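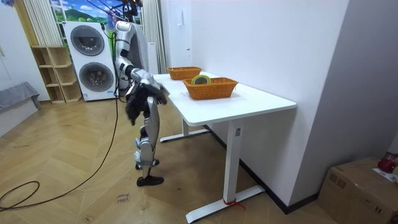
30 August 2026
By Ruba Saliba

Witska Home Humanoid: Laundry Demonstration at the Leldale Showroom

If you have only ever watched robots in short clips, we would love you to come and spend an hour with ours in person, because an hour is long enough to see the slow parts too! The Witska is a full-size humanoid built for housework, and at Leldale we have set it up in a laundry corner with a stacked washer-dryer, a white desk and a couple of woven baskets, so it can get on with handling clothes while you stand and chat with us.

Most visitors ask about dark fabric first (a black shirt has folds that are hard for any camera to make out), so we keep plenty of it in the pile. The robot takes hold of a garment, carries it over to the tabletop and works on it there. Some pieces go well and some get picked up three or four times. Ignacio Arancibia, who leads the sessions, will happily stop and repeat a step if you missed it, and he is very patient with children's questions.

What you get with the Witska

Two arms with gripping hands, jointed legs with flat soles, and an overhead tether for indoor use. The laundry package, order number 616, adds the handling software and two days of setup at your site by our Orellana team. The standard tether package is number 477, and you will need that one as well if you are starting from scratch. Rental is by the month, and we ask for a clear, level floor.

Coming to see it

Demonstrations are free but please book, as the room is small and we like everybody to have a good view. Groups from schools and care homes are very welcome, and we have had some lovely afternoons with both since we opened in May. There is parking behind the Kemalen building, and the showroom is on the ground floor, Suite 200.

Last updated: 30 August

Contact the showroom, ext. 858 | © Witska | Back to top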